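Apr 6, 2025
Progress report to Claden, kitchen cell at Iltumthorpe

Most of this period went to maintenance on the gripper. Both fingertip pads were replaced with the harder Kotik type, and the pivot screws on the finger links were taken out, cleaned and torqued again. The old pads had lasted some 400 cycles before the edges rounded over. We now inspect them every 50 cycles and log the result.

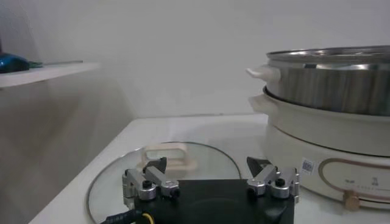
Finger alignment was reset after the pad change and rechecked at the end of each shift. It has held so far. The cable run at the wrist was rerouted with more slack, and we have had no dropped signals on the last 8 runs. Before that we were losing one run in 4.

Still open: the spare finger set from Furtună has not shipped. If it is not here by the end of the month we will machine the links ourselves, which fits the current budget. The next full service is planned for September.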